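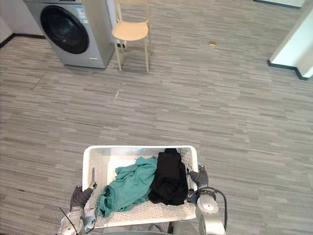 I've covered Tritport Town for long enough to know when a manager is saying goodbye, and Yusri Menon was doing just that on the phone this morning. He wouldn't confirm it, of course. He talked about his lads, the pitch, the price of new nets, anything but the Londo job. I've only ever seen the club's away kit, teal and black like the two bits of clothing in that white basket, look good on one team, and it was his. They took 70 points in it last season and went to Londo and won with ten men. I still can't believe the second goal!

Londo want him in place by August, whenever the football itself comes back. My understanding is that a deal is close - two years, with an option for a third - and that the Tritport board have more or less given up arguing. 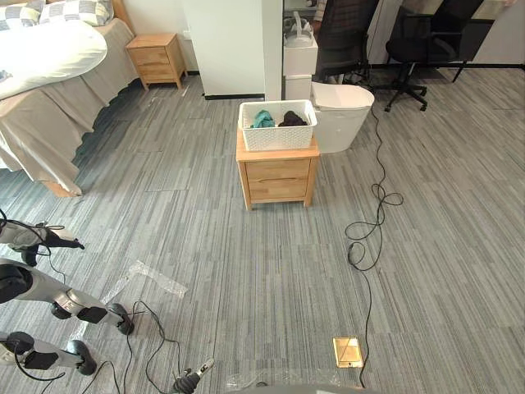 Who gets the Tritport job?

Barbieri is the name I keep hearing. He played 60 times for the club, he's been running the under-18s and the players like him. I'd give it to him tomorrow, though he's only 41 and a few on the board would rather have somebody with a bit more grey hair.

The other worry is money. Bronix, the shirt sponsor, have a deal that runs out this summer and I'm told talks have gone quiet. Losing your manager and your sponsor in the same month would be rotten luck for a club that has done so much right.

I've asked Tritport for a comment and will add it when it comes.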